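Subject: Re: [nusard-shore] Tide pools at Druvton, low water this month
Date: June 2007

Hi everybody,

Just back from Druvton and I had to write before I unpack! The lower ledge was out for the whole of low water, and the pools past the old steps are packed with anemones. I got as far as the Hedegaard rocks without wetting my knees, and I can't say that very often.
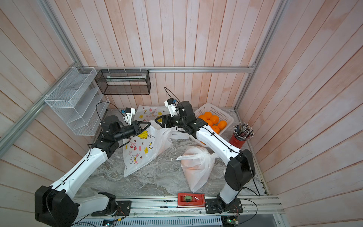
On the nusard-shore list, an earlier message said:
> The Hedegaard side has been poor for sea stars
> the last 2 summers. I would stay by the steps
> and leave the far pools to rest. Did anybody
> try Fandier Point instead?

I did try Fandier, and I take the point about resting the far pools. But the sea stars are back! Tiny ones, mostly under the overhang, plus a blenny that stared me down from a crack for ages. I filled 4 pages of my notebook and ran out of pencil.

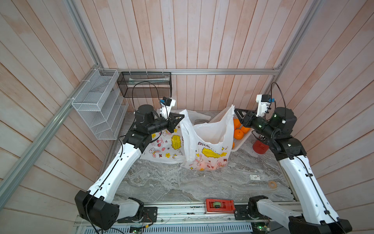

The path down from Fandier is steep and the bottom stretch has slipped a bit, so wear real shoes — sandals are hopeless on that clay. Parking is at the top by pole 102, and the gate sticks, so lift it as you push.

For anyone going out before the end of the month:

1. Start an hour before low water and work your way down to the ledge, then turn around when the tide does. The gully fills first.

2. Put every rock back the way you found it, weed side up. Please please do this, the little crabs need it.

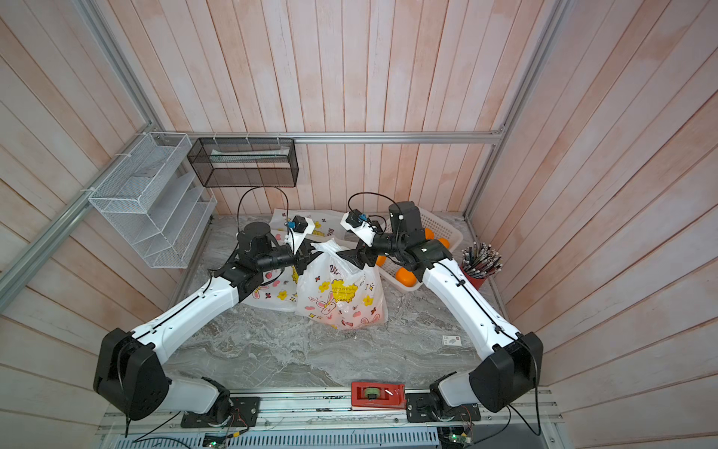

3. Send me your sightings, even the common stuff. Periwinkles count! I'm putting them all on the Druvton map.

Happy wading,
the map keeper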